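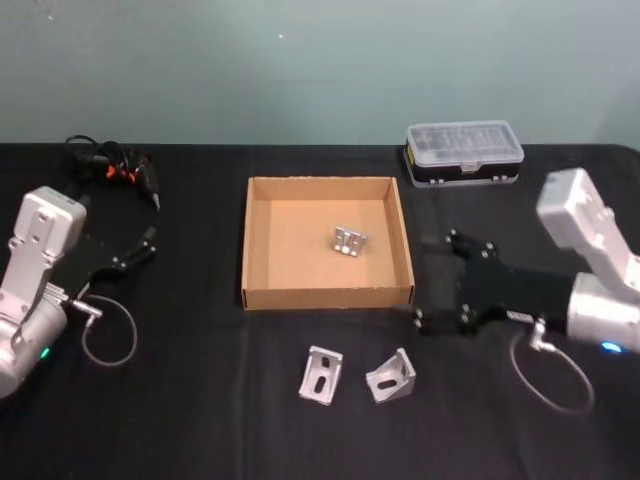

*Cardboard tray and a few aluminum parts on the black cloth.*

# skusa-parts-words

Word list for small metal hardware, English with Cantonese glosses. Started as a spreadsheet Mei-kuen Tu kept for the Zultton catalog, now plain CSV so people can diff it.

Status: usable, messy. Last full pass October 12, 2025.

## Files

- `terms.csv` - main list, 2,439 rows
- `regional.csv` - US/UK pairs (wrench/spanner etc), 300 rows
- `dropped.csv` - stuff we threw out, kept so it doesnt creep back in
- `notes/` - arguments, mostly about "bracket"

## Columns

`id`, `term`, `gloss`, `jyutping`, `source`, `checked_by`

Blank `checked_by` = not checked. About 700 of those still. Don't print from them.

## Sources

Zultton catalog, old Kudside price sheets (typed in by Ho-yin Au), shop talk from Siu-ming Hung. Price sheets have bad OCR in the thread sizes, M5 and M6 get mixed up. Fixed where we saw it.

## Known problems

- "Standoff" and "spacer" share a gloss. Wrong, needs splitting
- jyutping tones missing on 14 rows, see `notes/tones.md`
- plurals: singular only, exept where the catalog never uses one (pliers)
- Aluminum/aluminium is in `regional.csv`, not main. Please stop adding it to main
- Excel eats the leading zeros in `id`. Import as text

## Adding terms

One term per row, UTF-8, no trailing commas. Put a source, even "heard it at the counter". Chin-lung Yuen merges, usually in batches. Slow in June.

## License

CC BY 4.0. Credit the repo. Questions about glosses to Mei-kuen, file format to Maxine Baxter.

TODO: sort order for terms starting with a number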